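**Tudis Politis 2 overdrive pedal**

I've been playing bass and baritone guitar in loud little bands for 15 years, and this is the pedal I kept wishing somebody would sell me. So I built it! The Politis 2 has one big volume knob, one gain knob and a tiny toggle for the low end (leave it up if you play bass, trust me).

The first version got a bit fizzy when you pushed it, so Filippos Makris and I went back through the whole circuit last winter and swapped the clipping section. It's a lot smoother now. He took one out on the Studberg tour and ran it into a borrowed combo every single night.

- Power: 9V center negative, no battery
- Bypass: true bypass, soft-click switch
- Jacks: top mounted
- First run: 500 pedals

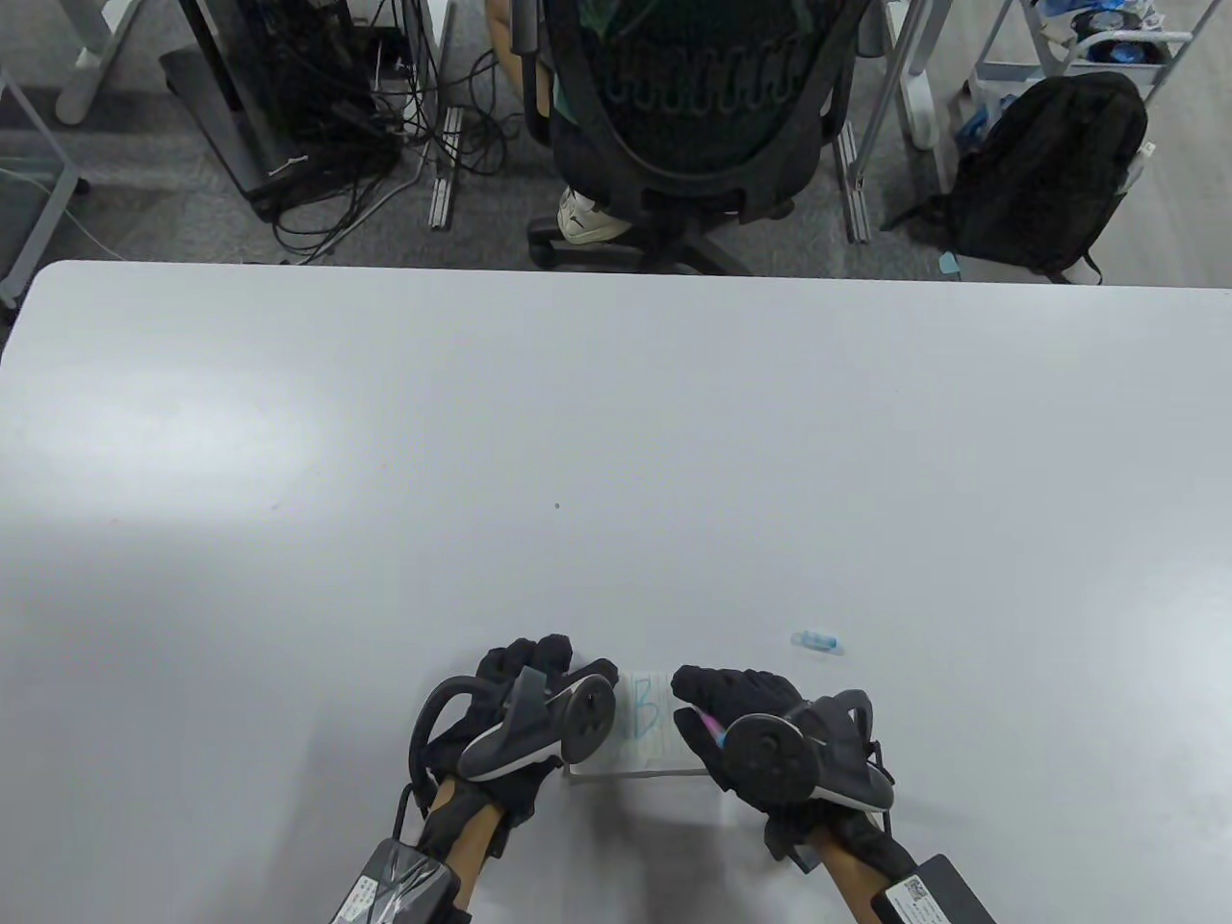 I put them together in Liramham in batches of 12, and the next batch goes out in June. If you want yours with the knobs swapped left to right, drop a note in the order form, no extra charge. Patch cables aren't included, sorry! The old Politis power supply works fine with it too.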